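Nuven Tidy – data card
Version of 2024-06-25. Maintained by Albertina Mendes and Eluned Wynne.

Head-camera episodes of a two-armed robot doing floor pickup in an office, used for our work on choosing which arm acts first.

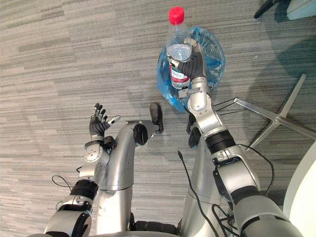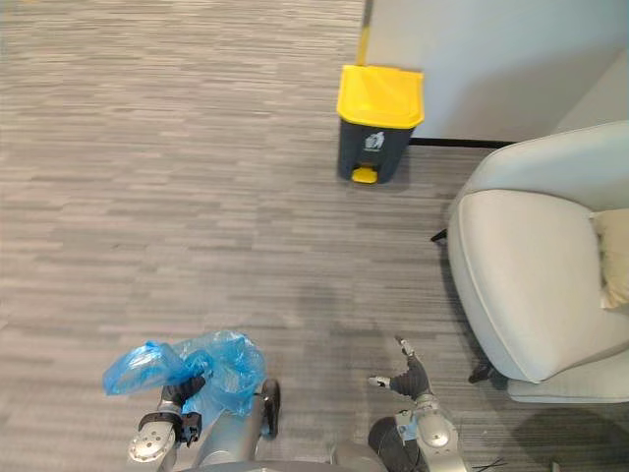 Head-camera views. First: bottle in the right hand. Second: blue bag in the left gripper.

Contents: 607 episodes, 7 of them without joint logs. The loader skips those, which leaves 600 – use that number when comparing with our results. 195 episodes are held out for testing.

Labels give the active arm and the object held at each step. Bag grasps were labeled by hand. Outlines of thin plastic are rough.

Next update: August.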